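Domain names and DNS: common questions

Last updated 2023-10-24

Does my Lirken hosting account come with a domain name?
Annual accounts include one domain for the first year. Monthly accounts don't, but you can add one from the Domains tab at any time.

I bought my domain somewhere else. Do I have to move it?
No. Leave it where it is and change the nameservers to the two listed in your welcome email. The registrar keeps billing you for the name and we host the site.

How long do DNS changes take?
It depends on the TTL of the old record. Ours are set to 300 seconds by default. Nameserver changes are slower and can take a day or two to reach everyone.

My site works but my email stopped. What happened?
Your MX records probably stayed behind when you switched nameservers. Copy them from your old provider into the DNS editor -- all of them, with the same priority numbers.

Can I transfer a domain to you?
Yes, for most endings. Unlock it, get the authorization code from your current registrar and paste it into the transfer form. A name registered less than 60 days ago usually can't be moved yet.

What is the difference between an A record and a CNAME?
An A record points a name to an IP address. A CNAME points a name to another name. Use an A record for the bare domain and a CNAME for www.

How many subdomains can I have?
The limit is 15 on the Revora plan. There is no limit on Distus.

Who do I write to if none of this helps?
Open a ticket and choose "DNS" as the topic. Rania Akl and Iestyn Humphreys answer those.

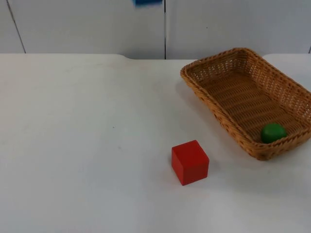

White tabletop and paneled wall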